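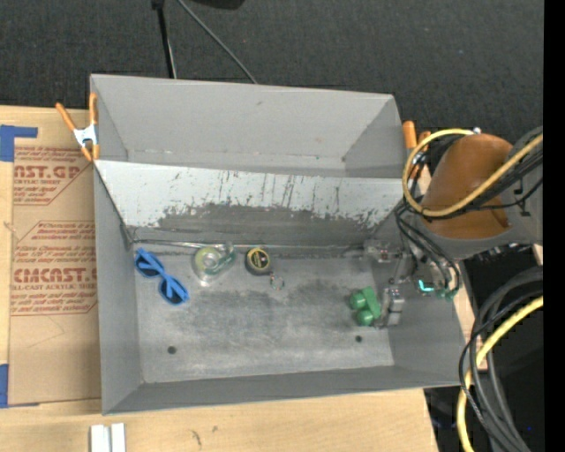

Palamarchuk is hiring a motion planning and grasping engineer - Eltdale, on site
Posted Jul 29, 2020

Hi! I run the software side at Palamarchuk, and I need another person on the planning team. We're a small group in Eltdale teaching arms to pick mixed stuff out of bins, and most of my week goes into Flumia, our C++ planner, and Famix, the replay tool we use to figure out why a grasp went wrong.

The job is mostly the ugly last few inches. Sunglasses, a tape measure, a clear tape dispenser that the depth camera would love to pretend isn't there, all lined up against the back edge of a compartment where the fingers barely fit. Flumia is fine in the open. Next to a wall it gets timid, takes about 90 milliseconds too long to think, and then picks a silly wrist angle. I'd like you to own that.

You'd also share Famix with me. It has 356 open tickets (sorry!) and a timeline view I wrote in a hurry and would happily watch you delete.

What I'm hoping for: solid C++, enough Python to get by, and some real time spent with collision checking or trajectory optimization. Perception experience is great but we can teach you that part. No degree requirement, and I don't care if your last robot was a school project, as long as you can tell me how you debugged it.

We want someone settled in by November. Send a resume and a few lines on a bug you're still a little proud of fixing through the jobs form on our site, reference 158. I read all of them myself, so give me a week or so to write back.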